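Up at 6 to get the Kiltel amplifier working before anyone could ask me whether it was working. Three conference rooms at Juledbridge now have new sound, and the fourth has a new amplifier and the old hum, which I suppose gives it character.

The Haltitz job is worse. They want a ceiling speaker in every bay, all 14 of them, and no visible wires, in a building where the ceiling is poured concrete. I said surface conduit. They said they'd been hoping for something more invisible. I have heard that sentence in one form or another since I started in this trade, and I still have no catalog page for it.

Spent the middle of the day on the Alexiou wall panels. Nice things, with good buttons and a volume knob that feels as if it's connected to something. The manual is 405 pages long and spends 2 of them on wiring. The rest is menus. I found the input labels on my third pass, under a heading I'd have sworn was about cleaning the screen. Programmed the first panel so that "Laptop" gives you the laptop, a luxury the last system never offered. It gave you the DVD player, which was taken out years ago.

Lunch was a granola bar eaten on a ladder. Dropped a bit into a floor box and spent longer getting it out than I'd spent eating it.

The boardroom hum followed me home. I tried a different outlet, a different cable and some language. With the projector unplugged it drops to almost nothing – so a ground loop, most likely, and I've been blaming the amplifier since May. 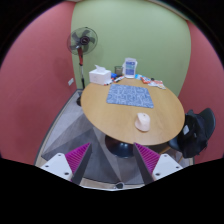
Will an isolation transformer fix it? On the audio line between the laptop plate and the mixer, it should, and it costs less than another afternoon of my swearing.

Ordered one tonight, then a spare. Still owe Haltitz a drawing of the conduit, which I plan to draw very thin.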